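Gukance: a price list for used compact cameras

Hi! I'm Raghda Majali, and I put this little dataset together when I was trying to buy a secondhand pocket zoom and couldn't tell if I was being ripped off. It covers 40 models from 22 shops, one row per listing.

Each row has the model, the asking price in dollars, the shop's condition grade, and whether a charger and battery came with it. Prices don't include shipping (sorry, I tried, but half the shops only show it at checkout).

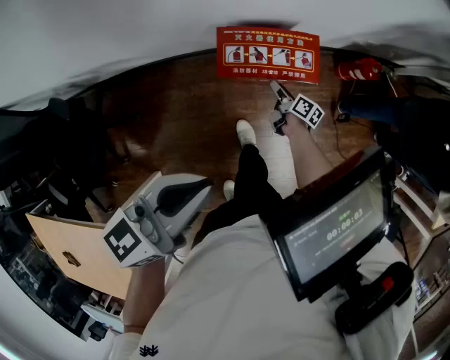 Grades were a pain. Kemeys uses letters and Flarkadell uses stars, so I squashed everything into a scale from 1 to 8, with 8 being unopened. The original wording is still there in grade_raw if you'd like to do it your own way!

Loïc Brunet fixed the duplicate rows back in June. Two models still have no prices from Ivenden, and those cells are blank, so please don't read them as zero.

Last updated 17/11/2019. Use it for whatever you like.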